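Tag der offenen Tür bei Nesetti in Korkholm

Wer im Januar freiwillig ein Lager besichtigt, hat entweder beruflich mit Kisten zu tun oder die Weihnachtsferien schlecht geplant. Bei mir war es beides. Am 10. Januar 2023 stand ich also um neun mit Besucherausweis und geliehenen Sicherheitsschuhen (eine Nummer zu groß, links drückend) in der Halle und ließ mir von Ulla Heinonen die Packerei zeigen.

3.792 Behälter sind im Umlauf, die meisten von Pludard, ein Rest noch von Coughlan. Den Unterschied erkennt man angeblich am Rand. Ich erkannte ihn nicht, nickte aber überzeugend. Gepackt wird nach einer Regel, die Frau Heinonen in zwei Sätzen erklärte und meine irische Mitbesucherin Bríd Costello in zwanzig Minuten hinterfragte: Schweres nach unten, Kleines in die Ecke, und wer stopft, packt noch einmal. Danach Kaffee. 60 Cent der Becher, in passender Stärke.

Am längsten bin ich bei den Behältern selbst hängen geblieben, vermutlich als Einziger der Gruppe. In der Broschüre glänzen sie wie Neuwagen. Der graue auf dem hellen Holztisch hatte dagegen einen Boden voller feiner Kratzer und blasser Scheuerstellen, dazu zwei kleine runde Löcher, nach deren Zweck ich fragen wollte und es dann wegen der Schuhe vergaß. Mir gefiel er besser als der Prospekt. Gekauft habe ich trotzdem nichts, die Mindestabnahme liegt bei 700 Stück, und mein Keller ist klein.
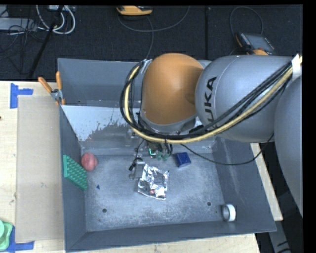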